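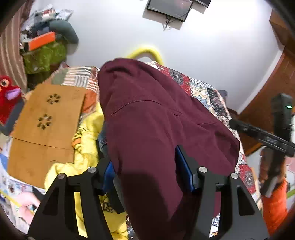
3.2 What people keep and why

I went into the Kitby interviews expecting to hear about money. Most of the earlier work on clothes swapping, mine included, treats cost as the thing that gets people through the door, and at Lovell it plainly was. Kitby was different. People there talked about weight, smell, sleeves that had gone long at the cuff, and above all about storage. I had one question about wardrobes on my sheet and ended up dropping half the others to make room for it.

We spoke to 14 households, each visited twice, once in September and again after the heating had gone on. The second visit was my favourite part of the whole study (and the one I nearly cut to save on bus fares!). Thick tops that had been "definitely going" in September were back on chairs and bedposts by then, and hardly anyone remembered having promised them to the swap. I'd call this seasonal amnesia if the term weren't already used for something else in the Lustow papers.

Folding came up far more than I'd planned for. A top that is hung up stays in view and gets worn, or at least argued over. A folded one goes to the bottom of a pile, and the pile is where things quietly stop being clothes - one woman called hers "the sediment". Plain, dark items seemed to sink fastest, as they look much the same from the edge of a shelf.

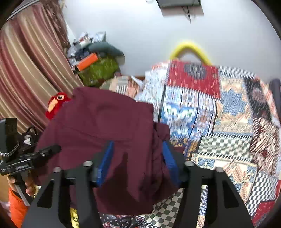

Vol. 9, Issue 2, p. 95

Figure 3. Maroon garment, folded, with a long seam or crease across the upper half.

I should say that I don't think folding causes neglect in any simple way. People fold what they already feel lukewarm about, and the Mockus survey found much the same with bed linen. What I would argue is that the fold makes the decision easier to put off. When I asked people to take out their piles and sort them in front of me, the whole job was usually done before the tea went cold, and several of them started on a second shelf without being asked.

The swap organisers at Kitby have since moved their collection from early autumn to late spring. I'd like to go back and see which piles have shrunk, though I suspect the bedroom chairs will be as full as ever.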